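How to Clean Scuffed Metal Without Making It Worse

Posted August 26, 2021

Most advice on getting scuffs out of bare metal comes from people selling something in a tube. I have tried plenty of those tubes. A few of them work, a lot of them are dish soap with grit in it, and one took the finish off a kitchen sink in our old place in Nurkent so well that I had to explain it to the landlord.

So this is the slow way. It covers plain steel and aluminum surfaces you use every day: sinks, trays, shelves, tool drawers, the inside of a metal bin. It does not cover anything painted, plated or lacquered. If you are not sure whether your metal has a coating, stop and find out first.

What you need

Dish soap and warm water
Baking soda
White vinegar
2 soft cloths, one for washing and one for drying
A gray non-scratch pad, the kind you would trust on a good pan

You will notice there is no steel wool on that list. People swear by it. On stainless it can leave tiny bits of plain steel behind, those bits rust, and then you have orange freckles you did not have before.

Step 1. Wash it

I know. But a good share of what people call scratches is dirt, or soft stuff that rubbed off on the metal. Plastic does this all the time. Wash the whole surface with warm soapy water, rinse, dry it and look again in daylight. I would bet half the people reading this can quit here.

Step 2. Find the grain

Brushed metal has fine lines running one way. Tilt your head, or hold a flashlight low to the side, until you see them. Every rub from now on goes along those lines. The "small circles" method you see in videos is fine for car wax and bad for this.

If there is no grain, you have either a polished surface or a matte one. Polished surfaces show everything, so go very lightly. Matte ones will go shiny where you rub, and I have never found a home method that brings the dull look back.

Step 3. Test a hidden spot

Mix baking soda with a little water until it holds together like toothpaste. Try it in a corner for 5 strokes, wipe, dry and compare. Skip this on bare aluminum, where baking soda can leave a dark stain. Plain soap and the pad will have to do.

Step 4. Work the marks

Spread the paste, let it sit for 5 minutes, then rub along the grain with the damp cloth. Move up to the pad only if the cloth does nothing. If you can catch a fingernail in the scratch, leave it alone. Paste will not fix a groove, whatever the label on the Reisinger cream promised me last January.

Step 5. Rinse, then vinegar

Rinse off all the paste before the vinegar comes out. Mixing the two in one go makes a nice fizz and mostly cancels out both of them. Wipe on a little vinegar cut with water to lift the white film, rinse again and dry right away.

Step 6. Decide if you care

This is the step the product pages leave out, for obvious reasons. A work surface is going to get marked again. I spent two evenings on a steel shelf from Plovside, and it looked lovely until the first time I slid a toolbox across it. The Emiteck protective spray I put on afterward made no difference that I could see.

My rule now is to clean for dirt and leave wear alone, unless the piece is going to be looked at more than it is used. Wear also tends to land in the same places, since things get dropped and dragged in the same spots - the floor of a metal bin is a fair example, with whitish worn patches near the center and over to the left, and scratches across the rest. I would wash a floor like that, check that nothing sharp was sticking up, and put the cup and the toy watermelon slice straight back in.
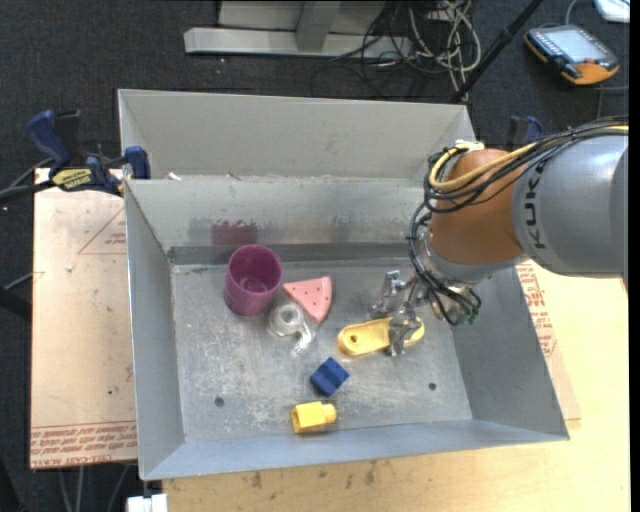
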